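Lalent Handheld Collection - Progress Report, Work Package 5
Prepared by Girish Tomar for Anouk Verhoeven, Pamier
18 April 2022

Status: on schedule. 2,674 recordings have been accepted against the written protocol. A further 400 are held for review under rule 6, which covers recordings begun without a signed pre-session check.

The protocol was revised once in this period. The main change concerns jaw pads. The earlier text asked operators to replace pads "when worn", and the sites at Drondent and Karaki read this differently. The revised text requires an inspection before every session, with the pad state entered in the log as intact, frayed or detached. Frayed pads may stay in use if the foam still covers the gripping face. Detached pads stop the session.

The pinch rule is unchanged: fingers stay clear of the jaws whenever the trigger hand is on the grip - this applies to handheld units as well as arm-mounted ones. No injuries were reported.

Two items remain open. Karaki has not returned its signed operator list, and the labeling guide does not yet say how to treat see-through objects. A draft of that section is with both sites for comment.

Recordings start with jaws open and nothing held. Objects are placed on a plain white surface beyond the jaws, and the operator waits for the start tone before moving.

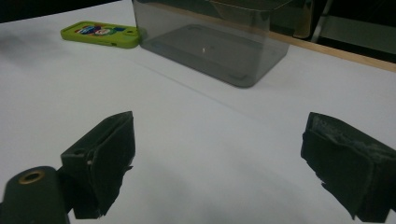
The next protocol review is planned for August.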